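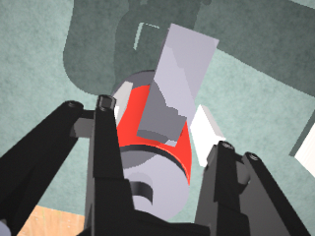 赤い円筒と黒いグリッパー(CG)

「クレッドステッド」シリーズの原作と映像版、どちらを先にすべきでしょうか
投稿者:しらたま抹茶 2021-05-25

海外ロマンス小説の「クレッドステッド(Cledstead)」シリーズが気になっています。田舎町の宿屋を舞台にした連作で、Fasusで配信されているテレビ映画版の予告を見て知りました。

原作は全部で7巻、映像化されているのは最初の3作のようです。レビューを見ると、映画版は2作目の結末が原作と違うと書いている人が何人かいて、どちらから入るか迷っています。結末を知ってしまうと楽しめないタイプです。

それと、1巻の前の話にあたる短編があるそうですが、これは先に読んだほうがよいのでしょうか。邦訳はGrelutusという出版社の文庫で出ているところまでは調べました。ネタバレなしで教えていただけると助かります。

夜更かし書店員
原作を全巻読み、映画も3本とも見ました。結末を知りたくないのであれば、原作を先にすることをおすすめします。

映画の1作目は原作1巻の筋にほぼ沿っていますが、途中で3巻の主人公カップルの関係がわかる会話が入っています。原作ではかなり後まで伏せられている部分なので、映画から入ると3巻の前半の面白さが減ります。

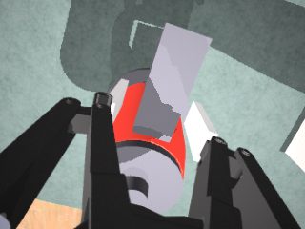
2作目の結末については、違うのは最後の10分だけです。主人公の二人がどうなるかという大筋は同じで、町に残るかどうかの扱いが変わっています。原作を読んだあとなら、別の終わり方として見られると思います。

短編は1巻のあとで構いません。宿屋の先代夫婦の若いころの話で、1巻に出てくる手紙の中身がそのまま書かれています。先に読むと手紙の場面の意味がなくなります。私は次の順で読みました。

1巻
短編
2巻、3巻
映画3本
4巻以降

短編は文庫には入っておらず、電子版のみです。私が買ったときは300円でした。文庫は1巻だけ新装版があり、旧版は字が小さめです。訳者は途中で代わっていて、5巻から宿屋の名前の表記が少し変わりますが、同じ場所のことです。

ポン酢派
映画が先でいいと思います。自分は映画しか見てませんが普通に楽しめました。1作目の雪まつりのところがよかったです。原作は1冊500ページ以上あるのもあると聞いて、まだ手を出していません。

かわうそ水曜
上の方の順番に賛成ですが、一点だけ補足です。映画は吹替版と字幕版で登場人物の呼び方が違います。原作の訳に近いのは字幕版なので、本を読んだあとに見るなら字幕のほうが混乱しません。吹替版だと、Chaudhryという喫茶店が「角の店」としか呼ばれず、原作で何度も出てくる店だと気づきにくいです。

あと、4巻は全41章で、シリーズでは一番長いです。途中で語り手が交代するので、章の頭にある名前を確認しながら読むとよいです。私はここで一度やめてしまい、半年後に最初から読み直しました。

しらたま抹茶(質問者)
みなさんありがとうございます。原作の1巻から読むことにしました。短編も1巻のあとに買います。映画は字幕版で見るつもりです。4巻の語り手の件も、そこまで進んだら気をつけて読みます。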